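Bin picking for our end of year project – arm goes for the things in the corners and faults. Any ideas?

Posted in Robotics & Making by Pistia21

Hi all, I'm in a group of 3 doing our college automation project and we've got as far as picking mixed items out of a metal bin with the KUKA. We're on the Dalivmont brief, if anyone else has done it: pick as many objects as you can, one at a time, no help from humans once you've pressed go.

In the middle of the bin it does fine. Anything near a wall and we get a fault, or the path planner just gives up and says no solution. We've tried making the approach straight down every time, which fixed the planner but then the fingers can't get hold of anything flat against the side. Our demo is in August and I'd quite like to sleep before then!

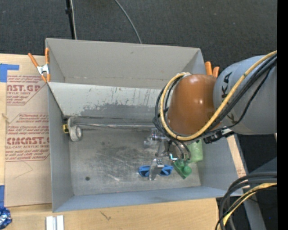
Our score is worked out on how many things come out in 8 minutes, so I can't just tell it to ignore the edges. Last full run we lost so much time on retries that we'd have done better with a litter picker. The blue thing is the sort of pick it likes, but that little yellow and black one tucked in by the corner is exactly what kills us, and so is the long thin strip lying where the sloping panel meets the floor. Do we need different fingers, or is it our code? Also, does anyone know if you're allowed to nudge things?

Dalivmont_Leftovers

We did this brief last year. Yes, nudging was allowed for us, but check your own sheet as they do fiddle with the rules. What saved us was a sweep move: fingers closed, come down beside the item, drag it 30 mm towards the middle, back up, take a fresh scan and then pick. It feels slow but it beat our retries easily. For corners, drag along one wall first and then out.

Oh, and tilt the gripper. Straight down is the worst angle next to a wall. Let the planner choose between a few tilts and lean the top of the gripper towards the middle of the bin. Keep an eye on your cables when you do – those loops round the wrist stick out further than your collision model probably thinks. We drew a fat cylinder round ours and the random faults stopped.

jarnetti

get a suction cup

Verschueren_Lab_Tea

Suction won't do much for a thin strip, I'd have thought. I'd look at the order you pick in. Ours took whatever the camera was most sure about, so all the awkward bits got left to the end when the clock was nearly done. Put a limit on retries per item too (we used 3) and move on.

Which planner are you using, by the way? If it's the one that came with the course files, there's a wall clearance setting in it and ours was set far too big.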